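Brultosley Home Forum > Cleaning and Laundry > Sorting the rag and cloth box

Joni Kettunen
13 December 2024
I have one cardboard box where every cleaning cloth, odd sock and leftover bit of fabric in the house ends up. It got to the point where I couldn't find a clean dishcloth without tipping the whole thing out, so I'm going through it on the kitchen table. I'd like opinions on what to keep.

My rules so far are simple. Anything that sheds goes out. Anything that smells after a hot wash goes out. Cloths for the stove and sink stay in the kitchen, everything else goes to the hall closet.

The trouble is the stuff that isn't really a cloth. I have a thin lime-green sheet, smooth, with some small print on it, and I can't decide if it belongs with the cloths or in the drawer with the wrapping and bags. There's also a fuzzy mauve-brown thing that has lost whatever it went with.

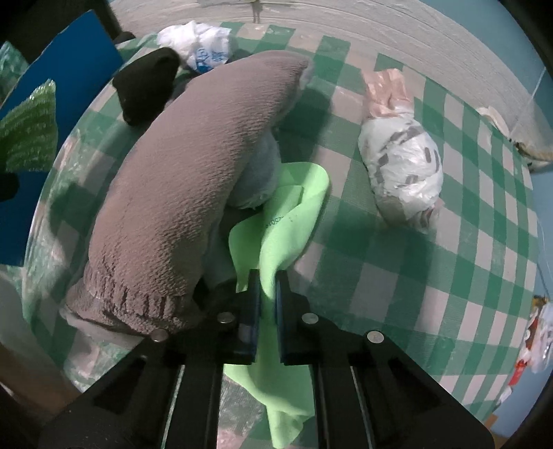
Green sheet and the fuzzy one, both undecided

Morena Caruso
Drawer for the green one. If it's smooth it won't soak up anything, so it's no use as a cloth. Do you have the other half of the fuzzy one? If it's a sock I'd give it a month and then use it for dusting blinds. You put your hand in and run it along the slats.

Joni Kettunen
No other half so far. I'm not at the bottom of the box yet.

Ermanno Carbone
I disagree about keeping single socks for dusting. Everybody says they'll do it and then there's a bag of them in the closet for years. I threw out a full bag in August and have not missed one. Two dusting cloths is enough for a house.

Morena Caruso
I use mine every couple of weeks. Depends on the person.

Sotiris Makris
What are you sorting into? I tried piles on the table and they slid into each other. Now I use three shoe boxes: kitchen, bathroom, floor. When a box is full, something has to leave before a new cloth goes in.

Joni Kettunen
Just piles for now. The table has a checkered plastic cover on it so I can wipe it down after, but folded things do slide on it. I might try the shoe boxes.

Next question is scrubbing cloths. I have a green one with a rough looped surface and shiny silvery threads running through it. I've been using it on pans, but I don't know if it's too harsh for the glass stovetop. The blue box has had its day too — the top edge is torn — but it can hold the rejects until I'm done.

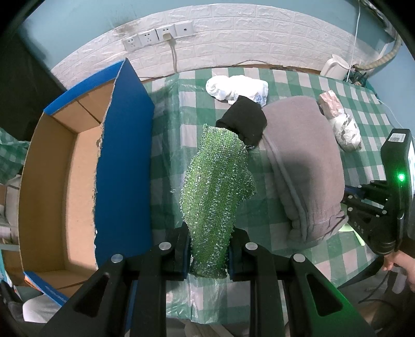 Rosario Russo
Keep anything with shiny thread off the glass until you know what the thread is. Some are plastic and fairly gentle, some are metal and will leave fine scratches. I marked a Cledetti stovetop that way and it never came out. Pans are fine as long as they aren't nonstick.

Ermanno Carbone
I've used that type on glass for years with no marks. Plenty of water and don't lean on it.

Rosario Russo
Maybe yours is the plastic kind. Replacing the glass would have cost me 191 dollars, so I don't test it anymore. Soft cloth and a scraper.

Sotiris Makris
Same as Rosario. Also, wash the scrubbing ones separately from anything looped or fuzzy. They catch on each other and you get pulls.

Joni Kettunen
Okay, pans only, and it gets its own wash. The green sheet is going in the drawer. I'm keeping the fuzzy one until I reach the bottom of the box, and if there's no match it goes out. Sorry, Morena.

Morena Caruso
Your house! Check inside the pillowcases first, that's where mine hide.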